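Reading time: 2 min

We use cookies to keep this site running and to remember your preferences. Accept / Manage settings

In Praise of Things With Handles

My grandmother's house in Collville had a sideboard in the dining room that held, by my mother's reckoning, more than 50 trays, baskets and bowls, and I don't believe a single one of them matched another. When the house was sold in June a couple of years back, we all took a few. Mine came home wrapped in bath towels on the back seat, and I've been thinking about them ever since, usually while I should be doing something else.

What I've come to believe is that we have gotten much too fond of smooth things. I mean the kitchen drawers with no pulls, the flat panels you're supposed to press, the jugs that are all one lovely curve and give your hand no place to go. I understand the appeal, I really do - they look wonderful in a showroom. A friend in Plirnley paid 263 dollars for a carafe like that, and she pours from it with both arms wrapped around it as though it were a cat.

A handle is a kindness. Somebody thought about you before you got there. Even a plain white one, glossy when it was new and scuffed by now, with a bit of shiny trim near the top, tells you how it would like to be picked up. I'm fond of the scuffs, too. I would much prefer to own something with small scratches on it than something I'm afraid to touch.
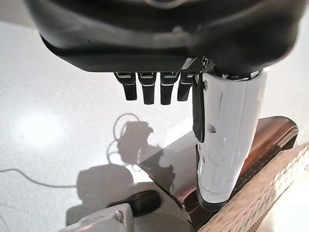

Wicker, Lacquer and the Rest

I feel the same way about materials, and I know this is where I lose some of you. People will tell you that glossy brown and pale wicker don't belong together, that you must pick one and stick to it. I couldn't disagree more! Put a tight beige weave next to a dark, shiny curve and each one makes the other look better. The shine catches the window, the weave just sits there being quiet, and a room that has both feels lived in.

There is a shop in Bralberg, Arancibia, where they've been selling baskets and trays side by side for longer than I've been alive, all in one big happy muddle. I spent a whole afternoon there once and came out with a bread basket, which I didn't need, and no regrets.

So keep the odd pieces, and use them on ordinary mornings. Toast tastes fine off a good tray.

Comments (3)

basketcase213: Yes to the drawers! I have to pry ours open with a butter knife.

Plainandsimple: Sorry, I like my flat drawers. They wipe down in a minute. Nice piece though.

tea_at_four: Does the Arancibia shop mail things out? My bread basket gave up over the winter.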